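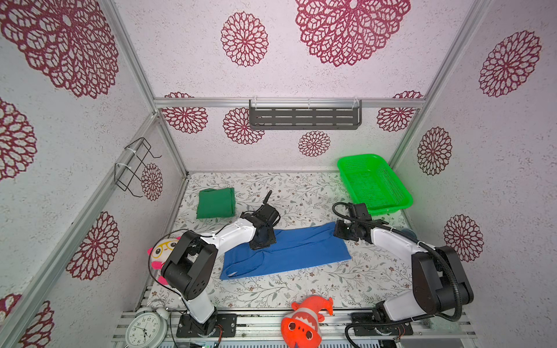 OK, so hi, thanks for coming up to the small room. I'm going to talk for a bit and then we can argue, which is the part I like.

Title slide: Old saves, dead batteries. Leave it up while people sit down.

Who I am: I fix old game cartridges. I started with my own, then my cousins', then strangers' from the Astden swap meet, and at this point I have 209 of them logged in a notebook. I don't have an engineering degree. I learned to solder from a library book and by burning my thumb.

Quick show of hands – who still has a cartridge from when they were a kid? And who has turned it on in the last year? (Wait. The second group is always smaller. Tell them to go home and turn it on.)

Slide 2, where your save lives

A lot of the older handheld and console games kept your progress in a little memory chip that forgets everything the second it loses power. So the makers put a coin battery on the board to keep that chip alive while the cartridge sat in a drawer. When the battery goes, the save goes with it. The game itself is fine, because the game is on a different chip that doesn't need power to remember. People throw these out thinking they're broken! Please don't.

How long do they last? It depends so much on the game. The ones with a clock inside drain faster because the clock never stops ticking. I've opened carts older than me that were still holding a save, and I've opened carts from the same year, same game, flat as a pancake. Don't trust anybody's chart.

Slide 3, the story about Brenda's cart

Brenda Wragg said I could tell this one. She's over by the door, wave at her. She brought me a monster-collecting game that had belonged to her brother, and the save had his team on it, his silly nicknames, everything. She did not care about being able to play it. She wanted the names. So before I touched a screw I had to get the save off, and that's the whole reason this talk is in the order it's in.

Copy first, then open. If you leave right now to beat the lunch line, that's my talk.

(Pause here, get water.)

Slide 4, copying the save

You need a cartridge reader. I use one called the Karnby, it plugs into a laptop by USB, it's ugly, I love it. There are others and they're fine. Things to say:

Clean the contacts before anything. Rubbing alcohol on a cotton swab, wipe, let it dry, do it again with a clean swab until it comes away white. Don't use a pencil eraser, I know your uncle did, it scrapes the plating.

Read the save twice and compare the two files. If they match, great. If they don't, clean it again. I had one that took 16 tries, and the thing that finally fixed it was a different USB cable. I was so mad.

Put a copy somewhere that isn't your laptop. Talha Yousafzai lost a whole box of customer saves when his drive quit, and he's more careful than I am.

Test the copy in an emulator. Load it, walk your little guy around, look at the inventory. You want to see it working with your own eyes before you pick up the iron.

Somebody will ask about legality. My short answer is that I'm not a lawyer and I'm talking about your own save from your own cartridge. The laws on copying the games themselves vary by country and I'd rather take that one in the hallway.

Slide 5, opening it up

You'll need the odd-shaped security bit. They're cheap. Don't melt a pen over the screw, I've tried it and the plastic snapped off inside.

Look before you poke. Is there fuzz or crust around the battery? Then it may have leaked, and you want to clean that up before it eats the traces. Is the battery tab welded on? It almost always is. Don't pry it with a knife. Heat the solder at the board end and lift it gently. If it doesn't want to come, add a bit of fresh solder and try again – new solder gets the old stuff moving.

Photograph the board with the battery still on. You'll be sure you remember which way round plus goes, and then the phone rings.

Slide 6, the new battery

Buy the kind that already has tabs on it. Do not solder straight onto a bare coin cell, they don't like heat and they can pop. I'm not being dramatic, Isamu Matsuda has a mark on his ceiling.

Match the size that came out. I've seen people squeeze a fatter one in for longer life and then the shell doesn't close, and they tape it. I had one arrive with a rubber band.

What about holders, so you can swap it next time with no soldering? I used to be all for them. Then I had two come back because the battery had shifted after a drop and the save was gone. Now I only do holders if the owner asks. Morena Rizzi disagrees with me on this and she's done more carts than I have, so go ask her too, she's at the Whiteley table all afternoon.

Check the voltage on the new one before it goes in. I want to see 3 volts or a hair over. I got a bad batch last November and only found out because I'd started checking.

Slide 7, putting the save back

This is the nice bit! Plug it into the reader, write the file, read it back, compare. Then put it in the real console and turn it on. Then turn it off, take the cart out, leave it overnight, and try again in the morning. If it survives the night I call it done.

(Show Brenda's save screen here. Don't rush it. She's seen it, it's OK.)

Slide 8, should you mod it instead?

There are swap boards that replace the memory with a type that doesn't need a battery at all. Gemma Lightfoot makes a good one, it's called Tollila, and I've put it in nine carts so far without a problem. It costs more than a battery, obviously, and it doesn't help with the clock games, because a clock has to have power from somewhere.

Some collectors hate this. They want the board the way it left the factory. I get it. My feeling is that if it's a cart you play, do what you like, and if it's something rare, maybe leave the original parts in a labeled bag inside the case so the next person can undo you.

Slide 9, stuff I got wrong

I told people for years that playing a game tops up the battery. Nope. It isn't rechargeable. Playing only gives it a rest while the console supplies the power.

I used to wipe boards with window cleaner. Don't.

I once put the wrong save on the wrong cart and mailed it out. Same game, two owners. They were both really nice about it and I now write names on masking tape.

Questions I usually get

Can you get a save back after the battery's dead? Mostly no, sorry. If the battery is only low there may still be something there, so read it today, don't wait.

Can I swap it with the power on so I don't need a reader? People do. I've done it. If your hand slips you lose the save and possibly the cart. Borrow a reader.

What iron do I buy? One with a temperature setting. Past that I don't care.

Do disc games have this problem? Different problem. The saves are on a memory card or in the console, and that'd be another talk.

If there's time left, open the spare cart and do the battery live. Parts are in the blue tin. If there isn't time, tell them I'll be at the bench downstairs until they turn the lights off, and bring your carts.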